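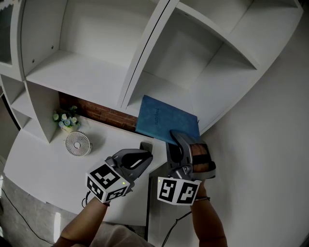 The Alel Desk and Hutch, White

The Alel is a writing desk with its shelving already overhead, made for people who have one wall to spare and rather more things than the wall would seem to allow. We have been selling it from our Letgate showroom for a good while now, and it is still the piece that customers come back to talk about, usually to tell us what they have ended up keeping in it. (Teapots, in one case. A great many teapots!)

It comes in white all over: desktop, shelves, dividers and side panels. We did try a version with a grey top for a season, and if you bought one of those and need a matching shelf, do ring us, as there are a few left at the back of the stockroom.

How it is laid out

The shelving sits above the desktop on upright panels, which leaves the whole working surface free underneath. There are two large compartments side by side with a divider between them, and a narrow column of small cubbies to the left. The large left compartment has a shelf board across it, and you will find small peg holes in the side panel so that you can decide for yourself where the board ought to go. Our own advice is to live with it for a week before settling. Most people put the shelf too high to begin with, then find that the tall things they were making room for have gone to live somewhere else.

The right-hand compartment is the one you will use most if you are right-handed. Its lower shelf is just where your arm goes when you reach up from the chair, so it suits whatever you take down and put back several times a day: a notebook, the diary, the folder of bills you are being good about. A soft-covered notebook like the blue one will lie flat there quite happily, and you can draw it out by a corner without disturbing its neighbours. Heavier hardbacks are better stood upright in the left compartment, against the divider, where they hold each other up.

The narrow cubbies are for all the rest. Stamps, spare spectacles, batteries, the tape measure, the thing that came with the other thing. We used to sell little boxes to fit them and may do so again, but a jam jar or a cut-down tea carton does the job perfectly well and costs you nothing.

The gap behind the desktop

Between the back of the desktop and the underside of the shelving there is a strip where the wall shows through, and we are often asked whether this can be filled in. It can, with the optional back panel listed further down, but please do consider leaving it open first. If you have a nice wall, and exposed red brick looks especially well with the white, it would be a shame to cover it. It also gives you somewhere to bring your leads up from the socket, and a cable that can be got at easily is a cable you will not swear at later on.

If your wall is painted, give it a fresh coat before the desk goes up. You will be looking at that strip every time you sit down, and it is awkward to get a brush in afterwards. Jayanthi Pisharody, who runs our showroom, painted hers a deep mustard and then went out and bought a mustard lamp, a mustard chair cushion and I believe a mustard cardigan, so be warned that it may not stop at the wall.

What to put on it

The desktop is at its best with very little on it, though we know perfectly well that life is not like that. Because the shelves take up the books and papers, you should be able to keep the surface down to the things you are using and one or two you simply like to look at. A small pot of artificial flowers in pale blue and white is a cheerful thing to have at your elbow, and it wants no watering, so there is no saucer to overflow on your letters. Keep it to the left, next to the upright, and it will be out of the way of your writing arm (left-handers, do the opposite).

A small desk fan is worth its space too if your room gets stuffy in summer. Choose one that tilts, and stand it well over to one side facing slightly up, so that the air goes past you and your papers stay where you put them. White ones disappear nicely against the desktop.

For a lamp we would suggest the clip-on sort. The underside of the shelving throws a little shadow over the back of the desk in the evenings, and a clip-on can go on the edge of a shelf and point straight down at the page. A tall standard lamp behind your chair will only give you the shadow of your own head.

Going beside a cabinet

Quite a number of you already own one of our glass-fronted cabinets and would like the Alel to stand next to it. This works very well. Put the cabinet on the left, next to the narrow cubbies, and the small openings make a sort of bridge between the glass and the bigger compartments. Do check which way your cabinet door opens before you push everything together. If it is hinged on the wrong side you will be leaning across the desk every time you want a cup, and our fitter can usually swap the hinges over if you let us know when you order.

Fitting it

The Alel arrives in 2 cartons, one for the desk and one for the shelving, and you will want a second person for the lifting. Put the desk together first and get it level, then stand the upright panels on the desktop, and only then bring up the shelving. The instructions say the same at greater length and with drawings. A-yeong Choo redrew every one of them last September after assembling the desk on her own kitchen floor with the old sheet, and we have had far fewer puzzled telephone calls from that day to this.

The shelving must be fixed to the wall. There are brackets in the carton and they are there to be used, even if the unit feels perfectly steady without them. Brick needs plugs and a masonry bit, and plasterboard needs the proper fixings, which your ironmonger will know about. If you rent, have a word with your landlord before you drill. We are always glad to send a copy of the fitting sheet ahead of delivery so that you can show them what is involved.

Leave the shelves empty until the brackets are in. I know how tempting it is to pop a few books up to see how it looks.

Looking after it

A soft cloth, wrung out in warm water with a drop of washing-up liquid, is all it needs. Dry it afterwards, especially along the joins. Ink should be wiped off as soon as you notice it, and if it has had time to settle in, a little white vinegar will sometimes bring it up, though do try it on the underside of a shelf first. Please keep scouring cream and those abrasive white sponges well away.

When you move the shelf board to a new height, take everything off it, lift it clear and push the pegs firmly home before you lower it again. Run your finger over each one. A peg that is only halfway in will hold for a month and then let go while you are making the supper.

Ordering and delivery

Order number: 334
Finish: white
Price: please ask, as it depends on the extras and on where you live
Delivery: by our own van to Letgate, Stomunville and the villages between; by carrier everywhere else
Deposit: 50 pounds, returned in full if you change your mind before the desk leaves us

Extras

Amin back panel, white, to close the strip behind the desktop
Spare shelf board with pegs
Additional pegs, by the bag
Set of felt pads for the feet
Fitting by our own man, Letgate and Stomunville only

Our van has a steep ramp and a patient driver, but neither can do much about a narrow staircase. If the desk is going upstairs, measure the turn on the landing and tell us what you find. The desktop is the longest single piece and it does not bend. When we are in any doubt we will come and look beforehand, at no charge if you are on the van round.

Returns are accepted in the original cartons provided nothing has been drilled or screwed. If a panel arrives chipped, keep it to one side and telephone us, and a new one will go out on the next van. You needn't send the old one back. Several customers have turned theirs into plant shelves for the shed.

There is an Alel set up on the first floor of the Letgate showroom, to the right at the top of the stairs. Do sit down at it, stay as long as you like, and bring your own notebook if you want to see how it fits.

Page updated July 3, 2019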